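Melirthorpe Toy Table: Gallery

The toy table at Melirthorpe has been running since February. People bring in soft toys they no longer need, we sort them on a long table in the back room, and they go out again to families, waiting rooms and the playgroup at Lorholm. Most of the sorting is done on Saturday mornings. This page has a picture from the table with some notes on how the sorting goes, plus a few captions carried over from the wall display in the hall, for people who asked to read them at home.

Tülin Dursun set up the table and still decides where most things end up. Declan Corrigan does the mending and the driving.

The cloth

The flowered cloth was bought for the spring lunch and never went back in the cupboard. Small toys don't roll or slide on it the way they did on the bare tabletop, and it can go straight in the wash at the end of the morning. We have a plain blue one as well, but it shows every bit of lint.

Before the toys reach the cloth they have been through a first check at the door. Anything with a strong smell, a battery pack that won't open or stuffing coming out in quantity goes into a separate bag for Declan. 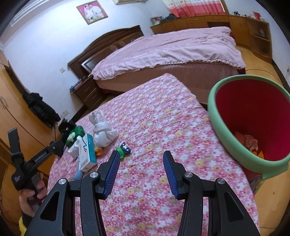

Soft toys and a white and teal box on the flowered cloth.

Green toys come in more often than you might think. Frogs, dragons, dinosaurs, turtles and a fair number of creatures that could be any of those. We used to sort by animal and gave it up after a long discussion over a thing with wings and a trunk. Now we sort by size, and then by whether the toy can sit up without help.

Long ears

Toys with long ears need a closer look than the rest. The ears are where children hold them, so that is where the seams go first. Tülin runs a thumb down each side and gives a light pull at the base. If the stitching gives, the toy goes over to mending. If it holds, the toy goes in with the large ones.

Ribbons and bands are checked as well. A band that is sewn down can stay. A loose ribbon comes off and goes in the ribbon jar, which has been full for some time - please take some if you wrap presents.

Palm-size toys

The smallest toys are the hardest to place. They get lost at the bottom of the big bags and turn up weeks later. We now keep them apart and send them out 6 to a bag, with a mix of colors in each. Lorholm asked for them this way, and it has worked well enough that we do the same for everyone.

Anything with hard eyes or a bead nose does not go in the small bags. Those are put aside for older children or for the shelf in the hall.

Boxes

Boxed items are welcome if the box is in fair shape. We leave them closed when they come in sealed. If a box has been opened, we check the contents against the label and tape it shut with a note on the end saying who checked it. Crushed boxes are flattened and recycled, and whatever was inside goes in with the loose toys.

Please don't tape gift cards or letters to the outside. They come off in the car.

Mending

Declan mends at home on weeknights and brings the finished toys back on Saturday. Most of the work is closing seams. He will replace an eye with stitched thread, and he will restuff a leg, but he doesn't do voice boxes or anything with wiring. Toys that can't be mended are taken apart for stuffing and fabric. The fabric goes to the quilting group at Esdale, who have used a good deal of it for patchwork cushions.

He is short of dark green and navy thread at the moment. White he has plenty of.

Where they go

The first bags went to Lorholm, and the playgroup there still takes the most. Oral takes large toys only, for the reading corner. Esdale has taken a mixed lot twice. We passed 500 toys in the spring and would like to reach 1,000 before the table is packed away for the winter, though storage is getting tight and the second cupboard has been promised to the choir.

Bringing toys in

The door is open on Saturday from 10 until noon. Toys should be washed and fully dry, in a bag you don't need back. Please limit it to 2 bags per household so that we can get through everything the same morning. If you have more than that, speak to Tülin first and she will find you a slot.

We can't take rattles, bath toys or anything filled with beans or pellets.

More pictures will be added to this page after the next sort.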